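Section 3: Setting Up Captions and Prompt Lights for a Musical Performance

This section covers the Lurnard caption desk from unpacking to the end of the first dress rehearsal. It assumes that the display panel has already been hung or placed on its floor stand (Section 2) and that you have a final or near-final libretto in a plain text file. If the libretto is still changing daily, load a working copy for practice and come back to step 9 when the final text arrives.

Before you start

You will need:

The caption desk and its power supply
The display panel, already mounted
The long data cable, and the short one for testing
The operator's cue pedal, if your package included it
A laptop with Aditance installed
A printed vocal score with page numbers that match the conductor's

The caption desk and the prompt light box use the same style of connector. They are not interchangeable. The prompt light box has a yellow band around the plug.

Caution: Do not connect or remove the data cable while the display panel is lit. Switch the panel off at its own switch first.

Connecting the desk

1. Place the caption desk where the operator can see the conductor, either directly or on a monitor. The back of the stalls works in most houses. A box at the side is acceptable if the angle to the pit is clear.

2. Run the long data cable from the desk to the panel. Keep it apart from the dimmer cables. Where the two must cross, cross them at a right angle.

3. Plug in the panel, then the desk. Switch on the desk first and wait for the green light to stop blinking.

4. Switch on the panel. It shows a single white line across the full width for a few seconds and then goes dark. If the white line has gaps, see Section 6.

5. Connect the laptop to the desk and open Aditance. The desk appears in the left column under Devices. If it does not appear, close the program, unplug the laptop cable, and repeat this step.

Note: Older desks made under the Bridlow name work with this version of Aditance but show up as "Generic Desk." All functions are available except brightness scheduling.

Loading the libretto

6. Choose File, then Import Text. Select the libretto file. Aditance breaks the text into captions at every blank line, so a file with no blank lines will load as one very long caption.

7. Check the caption total in the lower right corner. A two-act musical with a lot of underscored dialogue will usually come in at several hundred. The sample show supplied with the program has 468 captions, 224 of them in the first act.

8. Set the line length. The panel fits two lines. Long lines wrap on their own, but the break often lands in the wrong place for a lyric. Go through the sung numbers and put the breaks where the singer breathes.

9. If you are replacing a working copy with the final text, choose Merge, not Import. Merge keeps your cue notes and line breaks wherever the words have stayed the same. Changed captions are marked in orange and need to be checked by hand.

10. Enter character names only where two or more people sing from offstage, or where it would otherwise be unclear who has the line. Names on every caption slow the reader down.

Note: Where the ensemble sings several texts at once, caption the one that carries the plot. If all the texts have been heard before in the same act, one caption such as "[All voices together]" may be left up for the whole passage.

Caution: Merge cannot be undone after the file has been saved. Save a copy under a new name before merging.

Marking the score

11. Sit down with the printed score and write the caption number above the bar where each caption should appear. Use pencil. Many of these will move.

12. Draw a short vertical stroke where the panel should go blank. Operators new to the work tend to leave captions up too long after a number ends. The panel should be dark before the applause.

13. Mark every repeat and every vamp. In a vamp, the operator waits on the next caption with a hand or foot ready, and takes the cue from the singer's breath. The conductor's beat is no help here.

14. Circle any punch line that comes at the end of a caption. Split these so that the last words appear on their own. A laugh that comes early from the half of the house reading the captions will throw the actor.

15. Copy the finished numbers into the Cue Note field in Aditance, at least for the hard passages. If the score goes missing, the notes will get a second operator through the show.

Setting brightness and color

16. Lower the house lights to performance level. Do not set brightness with the work lights on.

17. In Aditance, choose Panel, then Levels. Start at 22 and move up or down from there. Sit in the front row, the middle of the stalls, and the last row of the balcony, and check the text from each seat.

18. Choose Amber or White. Amber is easier to live with during night scenes. White reads better from a distance. Changing color in the middle of an act is possible but draws the eye away from the stage.

19. If the production has a full blackout, set a Level Drop on the caption before it. The drop takes 3 seconds unless you enter another value.

Note: Lighting designers will want to see the panel at performance level before their final focus. Arrange this early. Moving the panel after focus usually means repeating steps 2 through 4.

Running a rehearsal

20. Run the first rehearsal with the panel dark and the preview window open on the laptop. This lets the operator make mistakes without distracting the cast.

21. Write down the number of any caption that came late, came early, or did not match what was sung. Do not stop to correct it. Actors paraphrase in rehearsal, and half of the mismatches will be gone by the next run.

22. At the end of each act, go through the list with the stage manager. Ask which changes to the words are permanent.
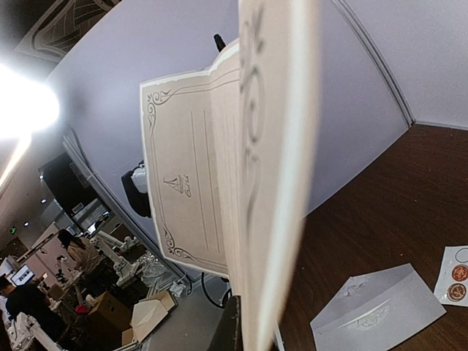

Concetta Mazza wrote in after the last edition of this guide and asked us to add that the caption operator should attend at least two sitzproben before touching the desk. Her view is that the score only makes sense once you have heard where the orchestra covers the singers, and that in those places the caption needs to arrive a hair before the line so the audience is already reading when the brass comes in. She also thinks step 21 is too gentle, and that anything in the opening number should be fixed the same night.

We have left step 21 as it stands, but the advice about the orchestra is sound. If your schedule allows only one rehearsal with the full band, use it to mark the covered passages with a wavy line in the score, and move those cues forward by a beat or less.

23. For the dress rehearsal, light the panel and run the show as for an audience. Have someone who does not know the piece sit in the house and read along.

24. After the dress rehearsal, save the show file and lock it with Tools, then Lock Text. Cue notes can still be edited in a locked file. The words cannot.

Prompt lights

The prompt light box is optional. It gives singers upstage a small blue light when the conductor is hidden from them, and it can be run from the same desk.

25. Switch off the desk. Connect the plug with the yellow band to the port marked P.

26. Switch the desk on again. A second column, headed Lights, opens in Aditance.

27. Drag a light cue onto the caption it belongs with. The light comes on with the caption and goes off with the next one, unless Hold is checked.

Caution: Prompt lights are an aid for musical entries only. Do not use them to cue flown scenery, traps, or moving platforms.

Note: If you are using Benedetti pit monitors on the same power circuit, switch those on last. Switching them on first can cause the desk to restart.

Shutting down after a performance

28. Wait until the house is clear, then blank the panel from the desk.

29. Switch off the panel, then the laptop, then the desk. Leave the data cable connected between performances unless the stage is needed for something else.

30. Cover the desk. Store the marked score with it and not in the stage manager's office, where it tends to get mixed in with the calling script.

Questions about this section can be sent to Gadisa Admasu at Lurnard. Please include the serial number from the underside of the desk and the version of Aditance you are running. Section 4 covers touring, including how to adapt a show file for a panel of a different width.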